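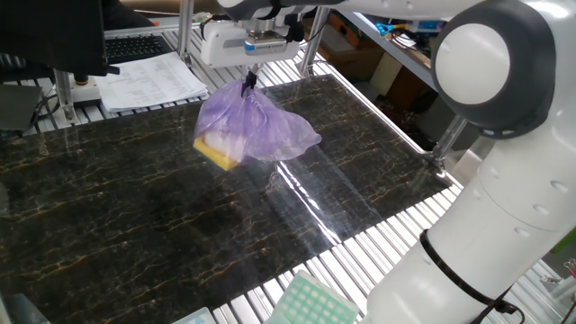 Demonstrações com saco plástico: quantas vocês gravam antes de treinar?

Fórum Dirmont > Manipulação > Coleta de dados
Quarta-feira, 8 de maio de 2019

usia_bancada escreveu:
Boa tarde, pessoal! Faz tempo que só leio vocês e finalmente criei coragem de abrir um tópico. Estou gravando demonstrações por teleoperação para uma tarefa que parecia boba quando escrevi no caderno: pegar um saquinho roxo com uma esponja dentro, pela boca franzida, e levantar da mesa. Já tenho 300 episódios gravados e, olha, confesso que estou na dúvida se continuo nesse ritmo ou se paro para treinar alguma coisa logo. O saco é translúcido, amassa de um jeito diferente a cada tentativa, e a placa preta que uso como tampo é linda (imita mármore, com uns veios dourados), mas brilha que é uma beleza. Como vocês fazem?

flusia77 escreveu:
Que bom que você resolveu aparecer! Eu pararia agora mesmo. Treine com o que tem, veja onde a política erra e só depois grave mais, de preferência justamente nos casos em que ela errou. Passei um mês inteiro de julho gravando pegada de tecido sem treinar nada e, quando fui olhar, quase tudo começava com o pano no mesmo canto. Deu uma tristeza...

E eu trocaria essa placa, viu? O reflexo do saco ali embaixo vai confundir a rede. Uma cartolina fosca resolve por uns trocados.

tjoa_m escreveu:
Com todo o carinho, flusia77, discordo da cartolina. Se o robô vai trabalhar depois em superfície brilhante, é bom que o brilho esteja nos dados desde o começo. Eu deixaria a placa e mudaria a luz entre as sessões: persiana aberta, persiana fechada, luminária de um lado, luminária do outro. O que me preocupa mais é o saco. Você sempre começa com a boca já franzida e virada para cima? Porque se for assim a garra aprende a fechar num ponto fixo e pronto, na primeira vez em que o plástico cair deitado ela vai beliscar o vento.

usia_bancada escreveu:
Ai, tjoa_m, me pegou. Começo sempre franzido, sim, eu mesma arrumo com a mão antes de cada episódio, porque achei que estava sendo caprichosa! E as tentativas em que a garra escorrega, vocês jogam fora? Eu vinha apagando todas.

flusia77 escreveu:
Não apague mais nenhuma, por favor! Guarde numa pasta separada, com etiqueta. Aquelas em que você erra, abre a garra, volta e pega direito são ouro, ensinam a recuperação. Sobre a placa continuo achando o que eu achava, mas aceito um meio-termo: grave 40 episódios com fundo fosco e compare.

tjoa_m escreveu:
Comparar eu topo, desde que seja com o mesmo número de episódios na placa e as mesmas posições iniciais, senão a gente fica discutindo aqui até o Natal. E solte o saco de uma alturinha antes de cada gravação, deixe cair como cair. Dá mais trabalho, eu sei, mas a variedade vem de graça.

usia_bancada escreveu:
Combinado, vou fazer os dois grupos com o saco solto de qualquer jeito e treino 5 vezes cada um, com sementes diferentes. Volto aqui com os números assim que terminar. Obrigada pela paciência, vocês são uns amores!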